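Open day at the Nukadville hall: why did the arm stop between picks?

gorkau_91
Went to the open day in Nukadville in February. The demo arm was picking bottled drinks off a wire shelf. Between picks it paused for a second or so with the jaws open, then moved in. The presenter said "planning" and went on to the next group. Is that really planning time, or was it slowed down for visitors?

Bakov
Slowed down for visitors. They always do that.

Nghiêm
Partly speed limit, partly perception. With the public near the cell, the arm is normally run at reduced speed, but that stretches the whole motion and does not produce a distinct stop. A stop before the approach usually means the wrist camera is taking a still and the software is waiting for a pose. Clear bottles are slow to resolve – depth data on transparent plastic or glass is poor, so the system may take several exposures and merge them.

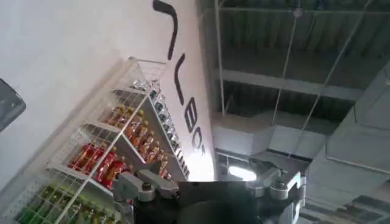
If you go again, time the pause on the colored drinks and then on the clear ones. A constant pause points to a fixed settling delay, typically set in the program so that vibration dies out before the exposure. On a cell I worked on we had it at 80 ms and nobody watching could see it. A longer pause on clear bottles only points to the vision side.

Also ask which speed override was set. The operator can read it off the pendant.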